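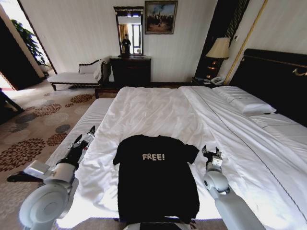
Hotel open day leaves laundry robot with plenty to prove

By Celeste Garrido
August

14 shares | 3 comments

Widska invited hotel owners and a handful of reporters into a furnished guest room this month to watch its two-armed robot tackle clothes on a bed. The company says the machine could take over some of the tidying that keeps housekeeping crews behind schedule. On the evidence of one morning, those crews can keep their shifts.

The demonstration centred on a black T-shirt with "FREE!" across the chest, laid out flat on white sheets with its sleeves spread. It's a generous starting position. Guests don't leave their clothes face up in the middle of the bed, and a room attendant who found one like that would have most of the job done already.

Demetrius Halvorsen, who runs the company's hotel program, told visitors the robot had practised on 2,168 garments before the open day. Asked how many of those had started in a heap, he said he would have to check. He hadn't come back with a number by the time coffee was served.

"We're showing a skill, and the full room service comes later," Halvorsen said. He wouldn't put a year on later.

Price was just as hard to pin down. Widska is talking about leases in place of outright sales, and Halvorsen said the monthly rate would depend on the size of the property. He did say the company was aiming first at hotels with more than 200 rooms, which rules out most of the owners who had made the trip.

Marisol Okafor manages a motel with a much smaller laundry budget and had driven in before breakfast to see it. She wanted to know who moves the robot between rooms, what happens on stairs, and whether it can get past a housekeeping cart in a hallway. A staff member said the hallway question was "on the list."

"Show me a wet towel behind a bathroom door," Okafor said afterward. "A T-shirt I can fold in my sleep."

Sushil Vishwakarma, a consultant who advises hotels on equipment purchases, was kinder about the engineering but no closer to recommending it. Soft fabric is a tough problem for any gripper, he said, and he'd like to see a full shift's worth of results, failures included, before a client signs anything.

Widska says a trial at a partner hotel will follow. It declined to name the hotel.

Get our business newsletter in your inbox every morning. You can unsubscribe at any time.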